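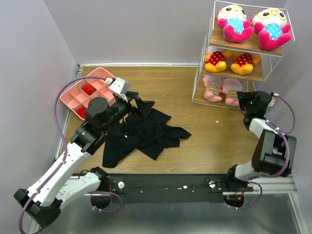
2 min read · 17 posts

1/ Sorting out the small stuff this month: the trays, the baskets, the cloths and the soft toys that end up on every flat surface. Short notes as I go.

2/ The pink divided tray stays. I looked at a Galitz drawer set for 56 dollars and didn't buy it. A plastic tray with low dividers does the same job and you can lift it out and rinse it.

3/ Low dividers matter more than I expected. With tall ones you lose the small things at the bottom.

4/ Dark cloths get folded in quarters and stacked with the fold facing out. Lint shows on them, so shake them first.

5/ Soft toys are the hard part. They don't stack and they don't fold.

6/ Wire mesh basket for those. White, shallow, raised sides. The long pink plush with the gray band and orange stripes is too big to sit flat, so it goes in diagonally and one end sticks out.
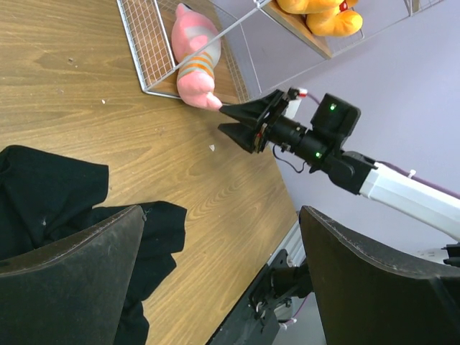 7/ I could get a deeper basket. Silix has one, but then the toys at the bottom never come out again. I'd take one end hanging over the side.

8/ The yellow-orange one goes on the shelf above. One toy per shelf is the limit – two and they start falling off.

9/ Someone asked about labels. I tried them on the tray sections in March and peeled them off a week later. The contents kept changing.

10/ Wiping down the wood top takes a minute if the tray and basket lift off. Go with the grain, dry cloth after.

11/ Set a timer for 20 minutes. Whatever is still out when it rings goes in the basket and gets sorted next time.

12/ More replies than I can answer, the first post is past 3,000 views. Yes, the tray is plastic. No, I don't know who made it.

13/ Hooks are next. I have a pack from Grarel I haven't opened.

14/ Also shoes – separate thread.

15/ For the person with the lidded boxes: take the lids off for a week and see if you miss them.

16/ Cloths can go in the tray too if you roll them. Small ones only.

17/ Back to it tomorrow morning, starting with the shelf.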